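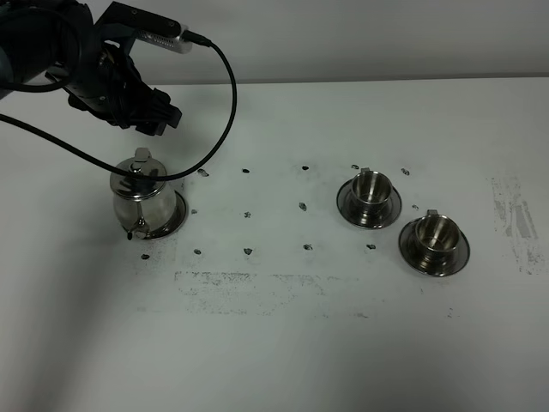
Am Samstag, dem 6. November, sind wir also doch noch nach Otetport gefahren, obwohl es schon beim Frühstück geregnet hat und mein Mann bis zuletzt der Meinung war, man könne sich Blech auch im Prospekt ansehen. Der Betrieb Harasym hatte zum Tag der offenen Tür geladen, und wer meine Seite schon länger liest, weiß, dass ich an Teegeschirr schlecht vorbeikomme – schon gar nicht an solchem aus Edelstahl, mit dem ich bei meiner Großmutter aufgewachsen bin.

Vom Bahnhof läuft man zwanzig Minuten den Kanal entlang, am Ende über die Gleise, und dann riecht man es schon, dieses Gemisch aus Polierpaste und warmem Öl. An der Pforte gab es einen Aufkleber für den Mantel (meiner klebt immer noch) und einen Lageplan. Durch die Halle führte uns Kevin Kinsella, der seit September die Besuchergruppen betreut und mit einer Engelsgeduld auf jede Frage eingegangen ist, auch auf meine, und das waren einige.

Am längsten standen wir beim Drücken. Da wird eine runde Blechscheibe eingespannt und so lange gegen die Form geführt, bis aus ihr ein Kannenbauch geworden ist, und man möchte jedes Mal klatschen! Die Presse daneben heißt im Haus nur »der Torero«, ein riesiges altes Ding, dem alle ein wenig ausweichen. In guten Wochen verlassen 350 Kannen die Halle, erzählte Herr Kinsella, dazu fast 3000 Untertassen, die auch einzeln an Gaststätten gehen. Danach kommt das Polieren, und dort war es so laut, dass wir uns nur noch zugenickt haben. Ich habe mir gemerkt, dass der Übergang vom Bauch zum Kragen die heikelste Stelle ist – da sieht man später jede Unruhe im Blech.

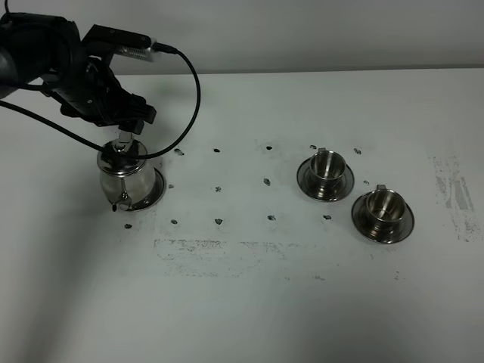

Schmeckt Tee aus einer Edelstahlkanne nach Metall?

Bei gutem Stahl und sauber gespülter Kanne schmeckt man nichts davon; den Beigeschmack, den viele von früher kennen, schieben sie bei Harasym auf alte Beläge und auf Spülmittelreste. Ausspülen mit heißem Wasser, offen trocknen lassen, den Deckel danebenlegen, mehr machen sie dort selbst auch nicht.

Zwischendurch gab es in der Kantine Kaffee (ausgerechnet Kaffee) und Mohnkuchen, und wir kamen mit einem Ehepaar aus Bollon ins Gespräch, das vier Stunden unterwegs gewesen war, nur um einen Ersatzdeckel zu bekommen. Den Deckel haben sie bekommen, und sie haben ihn am Tisch herumgereicht.
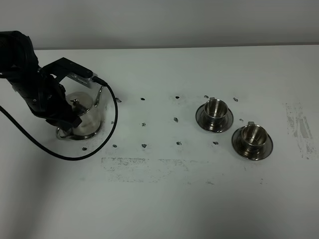

Mit Geschirr ist es bei mir so, dass ich mich zuerst in die Kanne verliebe und erst zu Hause merke, dass mir die Tassen dazu fehlen. Diesmal wollte ich klüger sein und habe gleich auf das Ganze geschaut. Der schmale, geschwungene Ausguss hatte mich natürlich sofort, aber die beiden Tassen sind mir fast noch lieber: ganz gerade Wände, schön blank, und jede auf ihrer eigenen breiten, flachen Untertasse, auf der auch noch ein Keks Platz fände. Meine Großmutter hätte gesagt, das sei Geschirr für Leute, die sich Zeit lassen.

Im Werksverkauf habe ich dann eine Weile mit mir gerungen und am Ende 6 Untertassen zweiter Wahl mitgenommen, weil der Rucksack nicht mehr hergab. Für eine Kanne komme ich im Frühjahr wieder, mein Mann hat sich schon nach den Zügen erkundigt. Wer selbst hinmöchte: festes Schuhwerk anziehen, der Hallenboden ist stellenweise glatt, und den Mohnkuchen früh holen, um drei war er weg.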